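Clirneo Hand-Held Gripper
Demonstration Visits at Zastholm

The Clirneo is a hand-held gripper for recording manual tasks that are later used to train robot arms. Prospective customers are invited to see it in use at the Zastholm workshop before placing an order. Visits last 90 minutes and are open to groups of up to 17 people.

Demonstrations take place on the main floor, below the mezzanine, where staff work at several tables. The gripper has a white body, and its fingers are lined with black textured pads. Cube markers are kept on the tables beside the equipment. 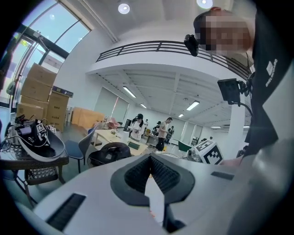 What a Visit Includes

A short introduction to the gripper and its charging dock
Supervised handling of the device by each guest
A review of recordings with a member of the Govden software team
Time for questions on pricing and delivery

Booking

The next open day is 06/03/2026. Requests should be sent to Parveen Kiani, Visitor Programs, and should state the size of the group and the model of robot arm in use. Closed-toe shoes are required on the workshop floor.

Item no. 189-53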